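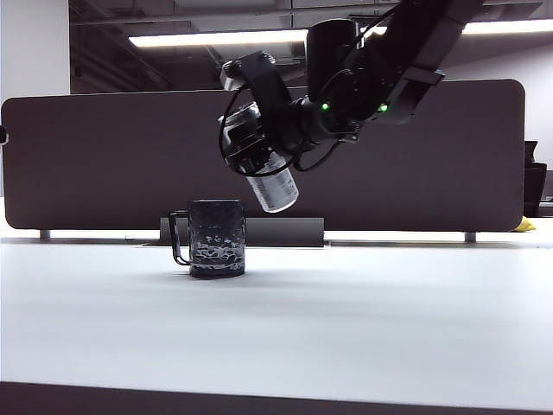 Is it okay to read the Psalms out of order? (and how do you keep up a daily reading at all?)

Posted by Orla Dolan in Prayer and Scripture

Hi everyone, I've been reading along on this site for a while and finally made an account, so please be gentle with me!

I came back to church in May after a long time away. My parish is St. Brendan's in Horgan, and the pastor suggested that I start with the Psalms, one in the morning and one at night, before trying to tackle anything bigger. I loved it for the first few weeks. Then I hit a stretch of the angry ones. You know the ones I mean, where the writer is asking God to break people's teeth. I'd be sitting there at 6 in the morning with my coffee, half asleep, reading about enemies and pits and bones, and I'd close the book feeling worse than when I opened it.

So I started skipping. First one, then another, and now I mostly flip to the ones I already like. I've read Psalm 91 so many times that the page is getting soft. Psalm 100 too, which is short and cheerful and (I'll admit it) handy when I'm running behind.

My sister-in-law thinks this is cheating. She reads straight through, every word, and when she gets to the end she starts again. She wasn't mean about it, but she said something like "you don't get to pick the parts of God you like," and it's been stuck in my head ever since. Now I feel guilty when I skip and grumpy when I don't.

So, two things I'd love to hear about. Does the order matter? Was it put together to be read from first to last, or is it more like a hymnal where you open to what you need? And what do you all do with the angry ones? I don't feel like I have enemies. I have a neighbor who parks badly.

Oh, and if you have a tip for the evenings, I'd take that too. Mornings are fine but by night I'm falling asleep on the second verse.

Thanks in advance!

Mathias Hofstetter

Welcome, Orla! I've been praying the Psalms for a good many years, badly for most of them, so I'll tell you how it has gone for me and you can take what's useful.

On the order: people have used them both ways for a very long time. The book is divided into five parts, and there does seem to be some thought behind how it's laid out. It opens with the person who delights in God's law, it goes through an awful lot of trouble in the middle, and the last handful are nothing but praise. If you read it straight through at least once you get a feel for that, and I think it's worth doing. But churches and synagogues have always pulled out particular psalms for particular days and needs as well. The ones labeled songs of ascents are usually thought to have been sung by pilgrims on the way up to Jerusalem, and I can't imagine anybody on the road stopped to say they had to do the other ones first.

What I do is a bit of both. I follow a monthly cycle, the kind you find in a lot of older prayer books, where the whole Psalter is split up by day, morning and evening. If I miss a day I don't go back. That was the rule that saved me! I used to try to catch up, and by the middle of the month I'd have a backlog like unpaid bills, and then I'd quit altogether. Now I open to today's date and whatever I missed will come around again.

On the angry ones, I had the same trouble. I grew up in Purkow, in a pretty quiet congregation where you didn't raise your voice to God or anybody else, and those psalms embarrassed me. Then my brother was cheated out of his share of a business by a man he'd trusted, and I was so furious I couldn't pray in my own words. I opened to Psalm 109 and there it all was, every ugly thing I wanted to say, already said, and said to God. I didn't have to go and do anything about it. I handed it over. It took a lot of mornings, I should add, and I'm still not fond of the man.

On days when I don't have an enemy (and a bad parker counts a little, in my opinion) I try to read those psalms on behalf of somebody who does. There's always someone in the news or down the street who has every reason to pray that way. I'll pick one person or one place and read it for them. It makes the words feel less like they're stuck to me.

Your sister-in-law has a point, but I wouldn't carry it around as guilt. Keep your 91. Maybe just add one you don't like for each one you do and see how it goes.

For evenings, I read mine standing up, out loud, before I've sat down after dinner. Once I'm in the chair I'm done for. Psalm 4 is a nice one for nights, and so is 134, which is only three verses long. Even you can stay awake for that one!

Marker

Just read the ones you like. God knows you're trying. Our old study Bible has a chart in the back with psalms by topic, fear, thanks, sickness and so on, maybe yours does too. For evenings try an audio Bible. I fall asleep to it and I don't feel bad about it at all.

Breltska

Agree with most of what Mathias wrote, but I'd go slower. Orla, you're doing two psalms a day after years of none, and some of them are really long. I tried that and ended up just moving my eyes. Now I stay with one psalm for a week. The first couple of days I only read it. After that I copy out a verse or two by hand in a cheap notebook, and by the weekend there's usually a line that I'm carrying around while I do the dishes.

It does take forever to get through the book that way, nearly three years by my count. I'm okay with that. I've been on Psalm 37 for two weeks now, it's long and I kept getting interrupted.

About the teeth one (it's Psalm 58, if you want to look at it again), our Bible study spent a whole evening on it and there was some real disagreement. One woman felt we shouldn't pray it at all after "love your enemies." Another said you can't love somebody honestly while you're pretending not to be mad at them. I lean toward the second, but I can see the first. It might be worth asking your pastor which way he leans, seeing as he's the one who started you on this. I'd be curious what he says.

Orla Dolan

Thank you all so much, this is way more than I expected! Mathias, I'm stealing the no-catching-up rule starting tonight, and I'll try 134 standing in the kitchen. Breltska, I'll ask him after Mass and report back. I looked in the back of my Bible and there's no chart, just maps.

Thread viewed 2,869 times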